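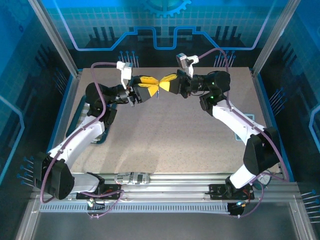 Esmaeil Heydari
October 8, 2022

OK, I have to talk about speckled beige tabletops for a minute. I used to think they were the dullest thing you could put in a room and I was so wrong!

It started when we were picking a top for the big worktable. Wolfram Janssen wanted plain white. I wanted something dark. We brought home samples from Jalali and left them all out on the counter for 2 weeks, and we used them for everything: lunch, glue, bike parts, mail.

The white one looked fantastic for one afternoon. Then every pencil mark and coffee ring showed up on it. The dark one had dust on it before I'd finished wiping it down (I am not exaggerating, I watched it land).

And the speckled beige just sat there looking the same every day. Crumbs? Can't see them. Tiny scratch from a screwdriver? I had to get down at eye level with a flashlight to find it again.

One warning, and it's a real one. If you work with small stuff — screws, beads, seeds — the speckle will eat them. I dropped a brass washer the size of a lentil and patted the table like I was looking for my glasses.

The fix is a flat mat or tray in a solid color. Dark teal on beige is my favorite pairing at the moment. Small parts go on the teal, everything else goes on the table. It looks great too!

I also like marking out a rectangle where things are supposed to go back. Pale blue is nice on beige, easy to see and not shouty. I did mine with tape from Zorkar, and the corners took me three tries, so use a square and don't eyeball it like I did.

Somebody asked how big the speckles should be. Go small. The sample with big chips looked lovely in the shop in Minditz, and at home it made me a little seasick when I was reading a tape measure on it.

Size of the top: ours is 50 inches on the long side and I'd happily go longer. Whatever you clamp or bolt along the edge takes up more space than you'd guess from a drawing. Leave yourself clear table in the middle, where your hands want to be.

Cleaning: warm water, a drop of dish soap, soft cloth, dry it off. I do it on Fridays—scratch that, I do it when I remember. It has never looked bad enough to remind me, and that may be a flaw.

Matte finish, please. I had the glossy version on loan from Anbridge for a few days back in May and the overhead light bounced straight into my eyes whenever I sat down.

Wolfram has come around, by the way. He now wants the same top for the hall desk and keeps leaving the leftover sample on it "to see how it feels." It feels great, Wolfram! Order it!

If you've got a speckled top you love, send me a photo, any color. I'm especially curious about green. I have a shelf by the back door that needs one.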